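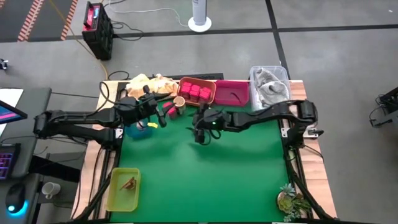
Häufige Fragen zu Andon Hartöl und Hinar Pflegeseife

Stand: 2021-06-26

Die Antworten gelten für Tischplatten, Arbeitsplatten und Möbel aus Massivholz im Innenbereich. Für Fußböden und Treppen gibt es eigene Verarbeitungshinweise.

Grundlagen

Was ist Andon Hartöl?
Ein oxidativ trocknendes Öl auf Basis von Leinöl-Standöl und Naturharz, mit einem aromatenfreien Lösemittelanteil. Es dringt in die oberen Holzschichten ein und härtet dort durch Aufnahme von Luftsauerstoff aus. Bei korrekter Verarbeitung entsteht kein geschlossener Film.

Worin unterscheidet sich eine geölte von einer lackierten Fläche?
Lack bildet eine Schicht auf dem Holz und schützt besser gegen stehende Flüssigkeiten. Beschädigungen lassen sich meist nur durch Abschleifen der ganzen Fläche beseitigen. Geöltes Holz bleibt offenporig, muss regelmäßig gepflegt werden und kann partiell ausgebessert werden.

Für welche Hölzer ist das Öl geeignet?
Für Eiche, Buche, Esche, Ahorn, Nussbaum, Kirsche, Birke und die gängigen Nadelhölzer. Bei inhaltsstoffreichen Tropenhölzern kann die Trocknung stark verzögert sein. Hier ist immer eine Probefläche anzulegen und vollständig aushärten zu lassen.

Kann furniertes Holz geölt werden?
Ja, sofern das Furnier unbehandelt ist. Beim Zwischenschliff ist auf die geringe Materialstärke zu achten, besonders an den Kanten. Melaminbeschichtete Platten und Schichtstoffe nehmen kein Öl auf.

Verändert sich der Farbton?
Ja. Das Öl feuert die Maserung an, der Ton wird wärmer und dunkler. Einen brauchbaren Anhaltspunkt gibt eine mit Wasser befeuchtete Stelle. Helle Hölzer gilben im Lauf der Zeit nach. Wird das nicht gewünscht, ist die weiß pigmentierte Ausführung zu verwenden.

Vorbereitung

Wie muss der Untergrund beschaffen sein?
Trocken, sauber, staubfrei, fettfrei und frei von Wachs- und Lackresten. Die Holzfeuchte darf 12 Prozent nicht überschreiten. Leimdurchtritte müssen vollständig entfernt werden, sie zeichnen sich nach dem Ölen als helle Flecken ab.

Mit welcher Körnung wird geschliffen?
Beginn mit 100, weiter mit 120 und 150, Endschliff mit 180. Feiner als 240 sollte nicht geschliffen werden. Die Oberfläche verdichtet sich sonst und nimmt zu wenig Öl auf. Hirnholz darf eine Stufe feiner geschliffen werden, damit es nicht deutlich dunkler ausfällt als die Fläche.

Muss gewässert werden?
Bei Platten, die später feucht abgewischt werden, ist das Wässern zu empfehlen. Fläche gleichmäßig mit einem feuchten Schwamm abreiben, trocknen lassen und die aufgestellten Fasern mit der letzten Körnung ohne Druck abnehmen.

Auftrag

Wie wird das Öl aufgetragen?
Gebinde gründlich aufrühren, nicht schütteln. Dünn und gleichmäßig mit Pinsel, Rolle oder fusselfreiem Tuch auftragen. Nach 20 Minuten matte Stellen nachlegen, nach weiteren 10 Minuten den gesamten Überstand in Faserrichtung abnehmen. Auf der Fläche darf kein Öl stehen bleiben.

Wie viele Aufträge sind nötig?
Für Regale und Schrankfronten genügen in der Regel zwei. Tischplatten und Arbeitsplatten erhalten 3 Aufträge, stark saugendes Hirnholz 4. Die Unterseite ist mit derselben Anzahl zu behandeln wie die Oberseite, andernfalls kann sich die Platte durch ungleiche Feuchteaufnahme verziehen.

Ist ein Zwischenschliff erforderlich?
Nach dem ersten Auftrag und vollständiger Durchtrocknung, mit Körnung 240 oder einem feinen Schleifvlies. Schleifstaub absaugen und mit einem trockenen Tuch nachwischen.

Welche Temperatur ist einzuhalten?
Mindestens 15 °C für Raum, Holz und Öl, bei guter Belüftung. Direkte Sonneneinstrahlung während des Auftrags vermeiden.

Wann ist die Fläche belastbar?
Staubtrocken nach 12 Stunden, überarbeitbar nach 24 Stunden, vorsichtig nutzbar nach drei Tagen. Die Endhärte ist nach 14 Tagen erreicht. Bis dahin die Fläche nicht abdecken und nicht mit Wasser reinigen.

Weshalb klebt die Oberfläche auch nach Tagen noch?
Fast immer wurde der Überstand nicht vollständig abgenommen. Frische Klebestellen lassen sich mit etwas neuem Öl anlösen und anschließend trocken abreiben. Ist das Öl bereits zäh geworden, hilft ein mit Terpentinersatz befeuchtetes Pad. Auch niedrige Temperaturen und fehlender Luftwechsel verzögern die Aushärtung.

Sicherheit

Was ist mit getränkten Lappen zu tun?
Ölgetränkte Textilien, Pads und Schleifstäube können sich selbst entzünden. Lappen unmittelbar nach Gebrauch in Wasser legen oder in einem dicht schließenden Metallbehälter aufbewahren. Alternativ einzeln ausgebreitet im Freien auf nicht brennbarem Untergrund trocknen lassen. Niemals zusammengeknüllt liegen lassen oder in den Hausmüll geben.

Ist die Fläche für Lebensmittelkontakt geeignet?
Nach vollständiger Aushärtung ist der übliche Kontakt auf Esstischen unbedenklich. Für Schneidbretter ist das Produkt nicht vorgesehen.

Reinigung und Pflege

Wie wird eine geölte Platte gereinigt?
Trocken abstauben oder mit einem gut ausgewrungenen Tuch wischen. Bei stärkerer Verschmutzung einen Esslöffel Hinar Pflegeseife auf fünf Liter lauwarmes Wasser geben, in Faserrichtung wischen und mit einem trockenen Tuch nachreiben. Mikrofasertücher und Scheuermilch greifen die Oberfläche an.

Wann muss nachgeölt werden?
Wenn die Fläche stumpf wirkt oder Wassertropfen schnell dunkle Stellen hinterlassen. Bei täglich genutzten Esstischen ist das erfahrungsgemäß ein- bis zweimal im Jahr der Fall. Platte reinigen, über Nacht trocknen lassen und einen sehr dünnen Auftrag einpolieren.

Wie lassen sich Wasserränder entfernen?
Stelle mit feinem Vlies in Faserrichtung anschleifen, Übergänge auslaufen lassen, nachölen. Bleibt der Rand sichtbar, ist die Feuchtigkeit tiefer eingedrungen und es muss mit Körnung 150 begonnen werden.

Woher kommen blauschwarze Flecken auf Eiche?
Aus der Reaktion der Gerbsäure mit Eisen und Feuchtigkeit, etwa durch Konservendosen oder Stahlwolle. Stahlwolle ist auf gerbstoffreichen Hölzern grundsätzlich nicht zu verwenden. Vorhandene Flecken können im Fachbetrieb mit Oxalsäure behandelt werden.

Gebinde, Lagerung, Bezug

Welche Gebinde sind lieferbar?
Andon Hartöl ist in Dosen zu 0,375, 1 und 2,5 Litern erhältlich. Das Versandgewicht der Literdose einschließlich Karton beträgt 1.070 Gramm.

Wie lange ist das Öl haltbar?
Ungeöffnet mindestens drei Jahre bei kühler, frostfreier Lagerung. Angebrochene Dosen dicht verschließen und bald verbrauchen. Eine Haut auf dem Öl nicht einrühren, sondern abheben; den Rest durch ein Sieb geben.

Können Platten auch werkseitig geölt bezogen werden?
Ja. Nazari behandelt im Werk Varnania Platten bis zu einer Länge von 1.428 mm. Längere Platten werden roh und mit Endschliff 150 ausgeliefert. Im Mai ist die Ölstraße wegen Wartung außer Betrieb, Bestellungen werden danach in der Reihenfolge des Eingangs bearbeitet.

Wird Ware bei Farbabweichungen zurückgenommen?
Unterschiede in Farbe und Struktur sind materialbedingt und kein Reklamationsgrund. Bei Nachbestellungen zu vorhandenen Möbeln bitte die Chargennummer vom Dosenboden angeben.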